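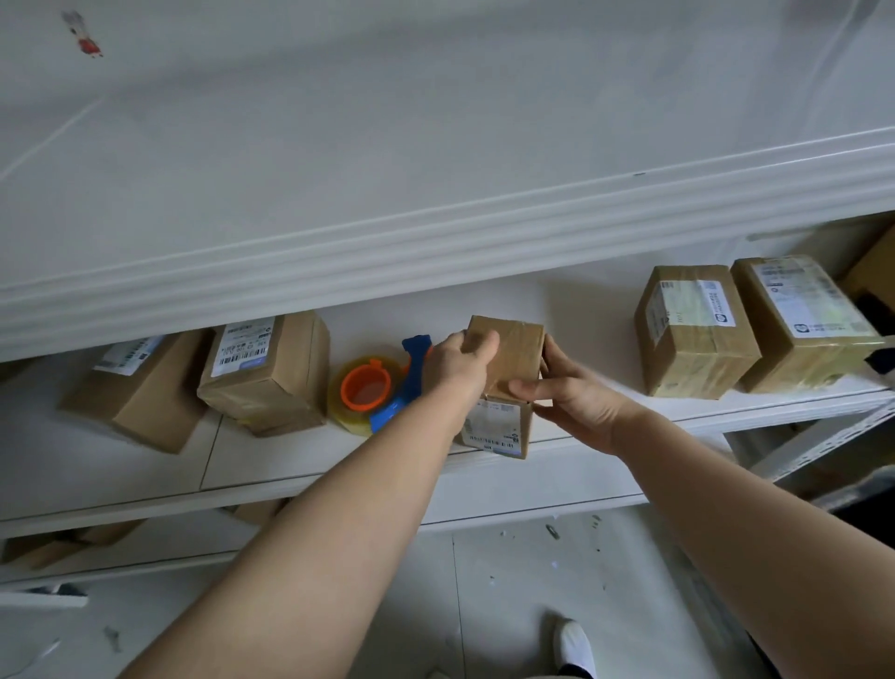 Traltero parcel shelving in white, middle shelf in use with labeled boxes and a hand tape dispenser

Traltero Parcel Shelving Unit, White Metal

Home > Packing Room > Shelving > Traltero

In stock. Ships flat in two cartons.

We love this shelf. We sell a fair number of things for packing rooms at Prusine and most of them are fine, they do their job, you forget you own them. The Traltero is the one we keep dragging people over to look at when they come by the showroom (sorry, Glenys!). It's a plain white metal unit for holding parcels, and it happens to be set up so well for packing that plenty of our customers have stopped using a separate table for their small orders.

The middle shelf is where it all happens. It sits at a comfortable standing height for most grown-ups, the surface is flat and smooth, and there's enough room to keep finished boxes at both sides with a clear patch in between for the one you're working on. Tape gun down, box in front of you, label on, slide it over, next one. When the sides fill up you move a batch to the shelf below and keep going.

What's good about it

The front edge. We could go on about the front edge all day. Each shelf finishes in a thick metal lip with ridges running along it, and it stiffens the whole shelf so it doesn't bow in the middle when you lean on it. It's rounded too, so your forearms aren't resting on a sharp bit of steel for hours.

The color. White sounds like a silly thing to get excited about in a stockroom, but brown boxes show up beautifully against it and so do scraps, label backing and that last curl of tape you were looking for. A wipe with a damp cloth and a drop of dish soap takes off most marks. Sticky tape residue wants a little rubbing alcohol.

The panels. Every shelf surface is made up of separate panels that drop in side by side, with a thin seam where they meet. If you ever dent one you replace that panel and leave the rest alone. We keep spares.

The adjustment. Shelves move up and down on the posts without tools. Lift, unhook, hook back in, press down until it seats. Do this with the shelf empty, please, and with a second person if you're moving one of the upper ones.

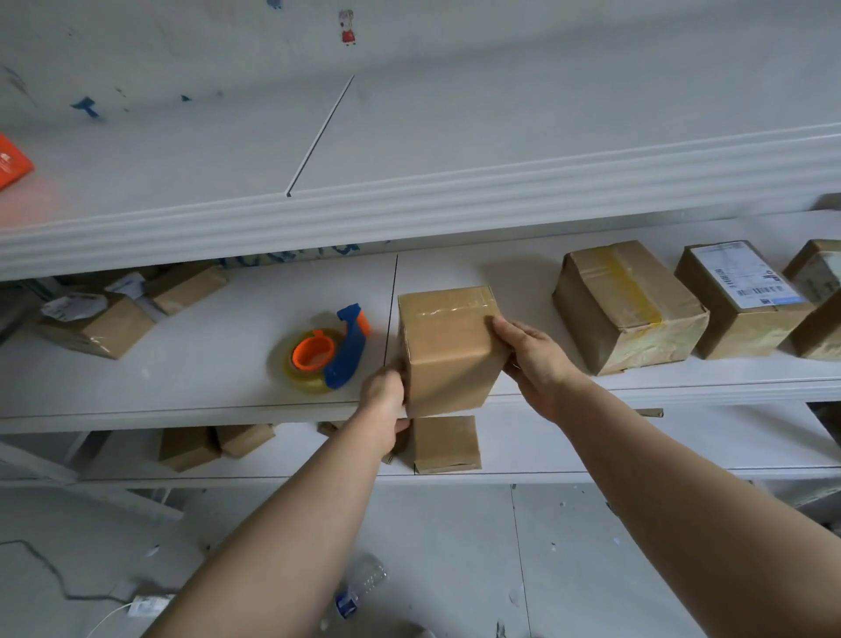

Small boxes are what it does best. Most of the people who buy this from us are sending out things like phone cases, tea, yarn, replacement parts, jewelry, the kind of order that fits in two hands, and for that you want everything in reach and nothing stacked so deep that you lose it. Stand the boxes up with the labels facing out and you can read down the row before the pickup arrives. Soft or wrinkly packages are happy lying on their side.

Shuk-fan Hsieh has been using hers since October for a shop selling beads and findings, and she wrote us a lovely long email. A piece of it, with her permission: "I had my packing things in the kitchen and my outgoing boxes in the hall, and I walked back and forth all evening. Now I stand in one place. I put the top shelf a bit higher than you suggested so I can see over the tall boxes, and I would tell other people to try that."

We did try it and she's right. The assembly sheet now shows both heights.

Specifications

Shelves: 4
Shelf depth: 28 inches
Maximum load: 200 pounds per shelf, spread evenly
Material: powder-coated metal
Color: white
Assembly: no tools for the shelves, screwdriver for the wall strap
Feet: adjustable, with plastic caps

In the cartons

Posts, shelf panels, front and back rails, side rails, feet, wall strap and screws, assembly sheet. Tape, dispensers and boxes are sold separately on the Packing Room page.

Setting it up

Give yourself an evening, or an hour if you've put together metal shelving before. Build it close to where it's going to live. Start with the bottom shelf, get it level using the feet, then work upward. The rails will feel loose until the second shelf is in and then the whole thing firms up very nicely. Fix the wall strap before you load anything.

Leave a bit of the top shelf free if you can. It's tempting to fill it with flat boxes right away (we all did) but it's a wonderful place to set things down during a busy stretch.

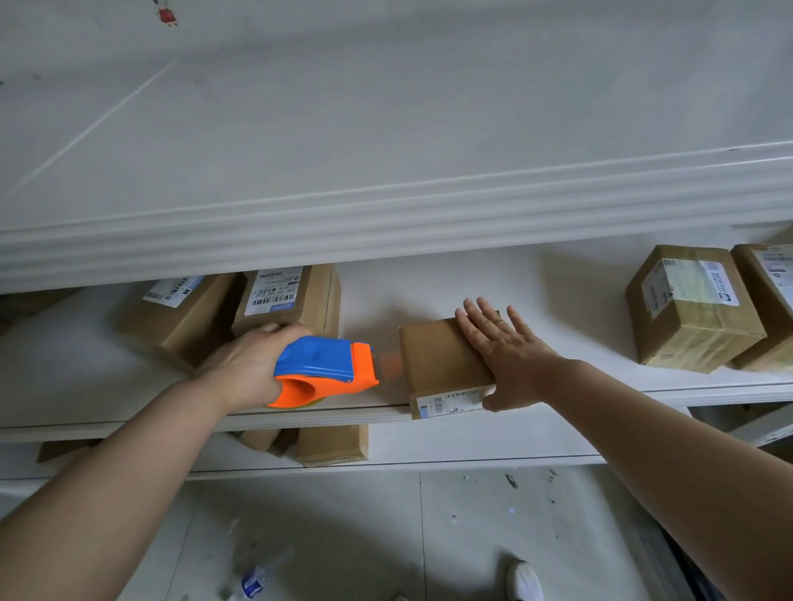 One more tip from our own packing bench: bring the box right up to the front edge to tape it. Hold it steady with your free hand flat against the side and draw the tape toward it with the other. You get a straighter strip that way, and you aren't reaching under the shelf above. A dispenser with a bright handle is worth having as well. Put it down in the same spot each time and your hand starts finding it without you.

Questions we get

Can I join two together? Yes. Ask for the Gadomov linking clips when you order. They hold neighboring posts together so the shelves line up.

Will it fit through my door? The cartons will. The built unit depends on your door, so measure first.

Is it all right in a garage? If the garage is dry, sure. The coating holds up well but it isn't meant for standing water or for outdoors.

Can I get it in gray? Not at the moment. Jailson Portela, who does our buying, has asked the maker, and we'll add it to this page if it comes in.

How long do orders take? Cartons leave our warehouse within 6 working days. If you're near the Abubakar depot you can pick up in person, and it's worth bringing a friend for the long carton.

Spare parts

Single shelf panel
Front rail with ribbed lip
Set of feet
Wall strap with screws
Gadomov linking clips, pair

For spares, send Lacey Entwistle a note through the contact form with your order number and the part you need.

Related: hand tape dispensers, clear packing tape, small cube boxes, label rolls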